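Estora Desk Top in Matte Gray
Item 1351 — sold as a top only, legs and frames listed separately

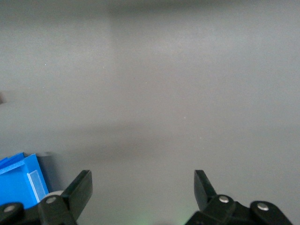 Matte gray surface, close up.

We've carried the Estora top in the shop for 10 years now, and it's still the one we end up recommending when somebody comes in wanting a plain, sturdy desk without a lot of fuss. It suits homework, sewing, bill paying, jigsaw puzzles, and all those half-finished projects that seem to live on a desk for months (ours certainly do!).

The finish is low-sheen, so a desk lamp won't glare back at you in the evening. Wipe it down with a soft damp cloth and a drop of dish soap. Please skip the scouring pads — they leave shiny patches that won't come out.

Fits all Jumeck fixed legs and the Kokkinos crank frame. Pilot holes are already drilled for both, and screws come in the bag taped to the underside. If you have an older Sesisero frame, you'll need the adapter plates, so do send us a note before you order and we'll gladly tuck a set in the box.

Warranty: 5 years on the top, not counting burns or knife marks
Ships in: 10 business days
Returns: unused, in the original carton

The oak-edged version is sold out and comes back in November.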